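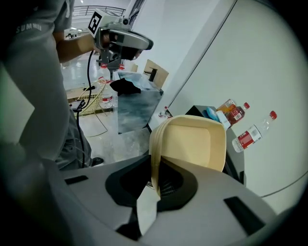
6 min read

Floltitz Robotics Club, members' list
From: Gaétan Fortin
Date: 12/08/2022
Subject: Re: Basket task, who does what before Destmont

Dear all,

Thank you Fabian for the long message, I put it again at the end for those who joined the list only this week. I answer to your points in my order and not in yours, I hope it is not confusing.

First, the number. We have now 1015 recordings on the club disk. I looked at them with Funia yesterday evening and 51 of them I would like to throw away. In most of these the marker on top of the gripper goes out of view for a long time and the path of the hand jumps. In a few the jaw closes on the basket, loses it, and the person begins again without stopping the recording. I did not delete anything yet. They are in the folder "to look at", please look if one is yours, and if you think I am too strict, write me.

About the grip on the basket. Fabian asks if we should all take it at the rim or if everyone can choose. My opinion is: at the rim, but not always at the same place. The tan basket has rounded corners and when you pinch exactly on a corner it turns in the jaw. On the straight side it holds much better. I know that some of you like the corner, for the reason that the wrist is then more comfortable. I tried it a whole afternoon and I understand the comfort, but the model will learn the turning also. So please: straight side, one time more to the left, one time more to the right. Keep the basket a little inclined if it comes naturally, this is no problem and I even prefer it to a position that is too perfect. We will not have perfect positions in Destmont.

About two persons working together. When we are two with the grippers, there is always the question who goes first. We had good results when the person with the basket comes and waits, and only then the other one moves to the bottle. When both move at the same time the recordings are faster, but I watched several and I cannot say myself what was the intention, so I think a small network cannot say it either. Let us do the waiting version for the rest of the month. If somebody wants to do the fast version for his own report, good, but in a separate folder with your name.

Please be careful with the cable. On the floor next to your feet it is easy to forget, and when you turn around with the gripper in the hand you pull on the connector. The repair on the old one took me a full evening and I had to order the connector two times because the first was the wrong type. Before you start a recording, look down, put the cable on the side where you will not walk, then start.

About the objects. I agree with Fabian that we have too many bottles with red cap. It was practical, but the model now believes that a thing to grasp is a thing with a red cap. I saw this clearly in the last test: the arm went to the bottle each time, also when the instruction was the small white box. The orange juice helps a little. I would like that we add more things with other shapes. If you have at home an empty packet of tea or biscuits, clean, not crushed, please bring it. The light blue packet is good for this and I would like three or four more of the same kind. Soft objects too, a cloth or a glove. The rules of Destmont say "household items" and nothing more precise, so we must expect anything.

The yellow wire basket: I would leave it for later. The jaw passes between the wires and gets stuck, and then you pull, and the wires bend. Fabian wants to keep it as a hard case for the evaluation and I accept this, but no training recordings with it until we have changed the fingers. The new fingers are at Fuchs for printing. They told me the softer material needs more time, I will go there and ask again.

About the glass and the floor. Somebody asked me at the last meeting if the reflections are a problem and I did not have a good answer. Now I have a half answer. I compared the recordings of the morning with those of the evening, when the lights of the ceiling are strong on the floor, and the tracking of the hand is a little worse in the evening but still acceptable. What is worse is the glass cabinet. When an object stands behind or on it the depth is often wrong. With the black cloth on the top it became better for the top, of course not for the sides. I propose to do the placing on the dark gray cabinet first, and the glass only when the first one works.

For the new members, a few things which we never wrote down properly:

One recording is one task. If you make a mistake, stop, put everything back, start a new one.
Do not do the task always from the same place in the room. Go one step left, one step right, sometimes come from further away.
Close the jaw slowly. The person who plays the videos afterwards must be able to see the moment of contact.
Write in the sheet what you did, in one short sentence, in English. "Put juice in tan basket" is enough. "Test 3 again" is not enough.
Sessions are maximum 20 minutes, then you give the gripper to another one. It is heavier than you think and when the arm is tired the quality goes down.

About the report. Those who do the project for credits must give it in October. The teacher wants one chapter on the collection and one on the result, and the two must be written by different persons. Please decide in your pair and tell me, so that I can put it in the table. For the collection chapter you can use my plots from Funia, they are in the shared folder with the script. I ask only that you run the script yourself one time and do not copy my pictures, because the teacher will ask you what the axes are. Last year he asked me and I was not able to say it.

One point of Fabian where I do not agree: to record with the basket already on the table, to save time. It is true that we save time. But the carrying is the part where our arm is weakest, and if we take it out of the data we will have nothing for it. I would keep the carrying in at least half of the recordings. If the others see it differently we can vote, I will not be offended.

I am in the room every afternoon until the end of next week. After this I am away for my exam and Fabian has the key.

With kind regards,
Gaétan

Original message
From: Fabian Oberholzer
To: Floltitz Robotics Club, members' list
Subject: Basket task, who does what before Destmont

Hello everybody,

we should speak about the basket task before everyone does it in his own way. I watched a part of the recordings and I have these questions:

1. Where do we take the basket? I see rim, corner, and one time from below. All of them work with a human hand behind, but for the arm I am not sure.

2. When we are two people, do we wait for each other or not? I think the faster way looks nicer in the demonstration, but maybe it is harder to learn.

3. Too many red caps. I counted nothing, I only say what I see when I open any video. Can we bring other things? I have an old lunch box and a packet of napkins.

4. Could we start with the basket already standing on the table? We would have more recordings per session. The walking takes most of the time and it is always the same.

5. The yellow basket. I know that it is annoying. I would like to keep it for the tests, so that we know how bad we are.

6. Who writes the README for the data? I can do the English if somebody gives me the content.

I can do the sorting of the new files until Gaétan has his exam, after this I would be happy if one of the new members learns how to do it. It is not difficult, you need patience and a big screen.

Fabian

P.S. from Gaétan: I forgot point 6. I send you the content for the README tomorrow, it is one page, please correct also my commas.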